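Jan 15, 2025
Notebook, O. Honkanen, exhibits and demonstratives

Estulell matter, prep for the expert meeting. Read this before you touch the exhibit binders, please.

Spent the morning on the Prellodora report. It is 508 pages with the appendices, and I have now been through all of it once. My first impression has not improved. The body of the report says the door lock on our client's washer "failed in a manner consistent with" a design defect. Consistent with is doing a lot of work there. A worn latch is consistent with a design defect. It is also consistent with a worn latch. Aoife thinks a jury will fill in the gap for us. I think opposing counsel will read that sentence aloud, slowly, and ask our man what else it is consistent with.

Things I checked:

Chain of custody on the latch. The log shows three transfers and the report describes two. The missing one is the August handoff to the storage unit. There is a signature on the log for it, so the item is probably fine, but the expert wrote his section from memory or from somebody's summary. Either way he will be asked.

Test count. He says 10 cycles under load. The raw data sheets have 10 rows, but one row is a repeat with the same readings down to the last digit. Could be a copying slip. Could be nine tests. I have asked Prellodora for the original file instead of the PDF. No answer yet.

Citations. He leans on a 2012 paper for the wear rate. I pulled it. It deals with top loaders. I would not call that fatal, but it belongs in the report in plain words, and it isn't there.

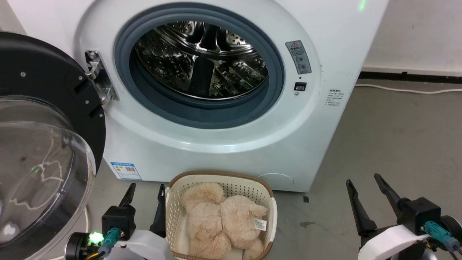

Aoife came by before lunch and we argued about the Koivisto deposition. She wants to use the clip where he says he "never saw a complaint like this one." I watched the whole stretch twice. The question he is answering was about complaints in writing, and two lines later he says there may have been phone calls. If we play the short clip, they get to play the long one, and then we look like we were hiding it. She says everyone trims clips. True. I still want the longer version cut and ready, and I want it listed on the exhibit sheet under its own number.

Also went over the demonstrative timeline. Vendor's draft has the date of the service visit in red and everything else in gray. Looks great. Objection will be that it is argumentative, and I think the objection is a fair one. Asked for all dates in the same color. They want to charge a revision fee for that, which I am not approving until I see where it says so in the contract.

On the mock jury results: Aoife is pleased. I am less pleased. The Parken people gave us a summary with percentages in it, and the group was so small that one person changing their mind moves the number a long way. Half of the comments are about whether they liked the plaintiff. They liked her. Good. Nobody in the group heard a real cross of the expert, only a reading of our own outline of what the cross might be, and we wrote that outline. I would be careful about quoting any of it to the client as if it were a forecast.

Afternoon, short call with the expert. He was friendly and a bit defensive. On the duplicate row he said he would "look into it." On the missing transfer he said it made no difference to his opinion. That may be right, but it is an answer to a question I didn't ask. On the paper he said the physics is the same. I asked him to write down why, in a paragraph, in words a bus driver could follow. He agreed to a supplemental if the scheduling order still allows one. Aoife to confirm the cutoff. I read the order as allowing it, but the wording in the expert section is muddy and I have been wrong about this judge before.
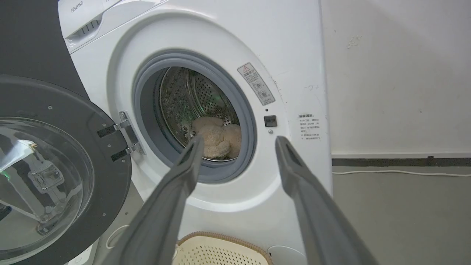

OPEN ITEMS

Original data file from Prellodora. Ask again tomorrow, in writing, copy Aoife.

Corrected custody section, with the August transfer in it and the log page number beside it.

Koivisto clip, long version, start it one full question earlier than the vendor did. Check the transcript against the audio. I heard "may have been" and the transcript has "might have been." Small, but they will have it too.

Timeline in one color. Hold the invoice.

Parken summary stays out of the client letter until we have talked about it. Aoife disagrees, noted here so that it is noted.

Binder tabs: the set in the small conference room is the old numbering. Don't copy from it. The new set is on my shelf and is missing tab 3, which is with Aoife.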